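Lists > robots-general > Archive > Thread: Skaralthorpe open day, who went?

Subject: Re: Skaralthorpe open day, who went?
From: Babatunde Etim

On the Skaralthorpe open day, Villanueva wrote:
> Couldn't get away from the shop. Did anyone make it out to see
> the two-arm bench? The flyer said "household tasks" and I've
> been burned by that phrase before. Is it worth driving out for
> the next one, or is it another arm waving at schoolchildren?
> Also, was there parking?

I went. There was parking, in the sense that there was a paddock.

They let us in at 11, which left a fair while to admire the safety tape. Bonham gave the welcome and told us the Skunusix group had put 1,000 hours into the bench software. A bloke behind me asked whether that included the hours spent rebooting it, and Bonham moved on to the morning tea arrangements.

To your actual question: no waving. It's a proper bench with an arm at each side, and the tasks are small, fiddly and a bit damp. I'd expected blocks. I got cloth and water, both of which behave much worse than blocks, so full marks for nerve. They ran 5 sessions over the day and I stayed for 2, after which my knees had had enough of the concrete.

My notes, such as they are:

1. The talk. Skip it. Same slides as last March, with a new colour scheme and one fewer joke.

2. The handout. Two pages, stapled upside down. The gripper section on the back is decent and I'll scan it if anyone wants it.

3. The bench itself. Get up close early, as the tall people do. I liked the left arm best. It has a black parallel gripper and it was holding a folded blue cloth across a white tray, with a pair of light wooden dowels alongside and a rubber band round one of them. The right arm had a thin metal rod in its fingers, out over a pink bin. There was water on the mat between them, a trail of drops ending in a decent puddle, which I found reassuring. My kitchen looks much the same. 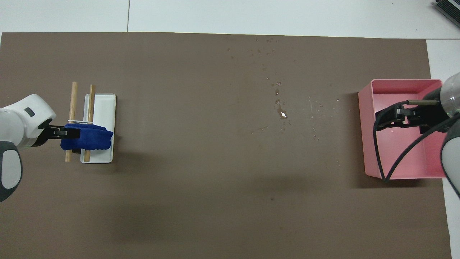

4. Questions. Ask about cable routing if you want to see an engineer go quiet. I got a very long answer about strain relief and understood the first third. Somebody else asked when it would do ironing and was thanked for their interest.

5. Lunch. Sausages, from a human.

Would I drive out again? Yes, if they keep the cloth work in the program and somebody fixes the microphone. Bring a folding stool. And gumboots, if the paddock is still the car park.

Babatunde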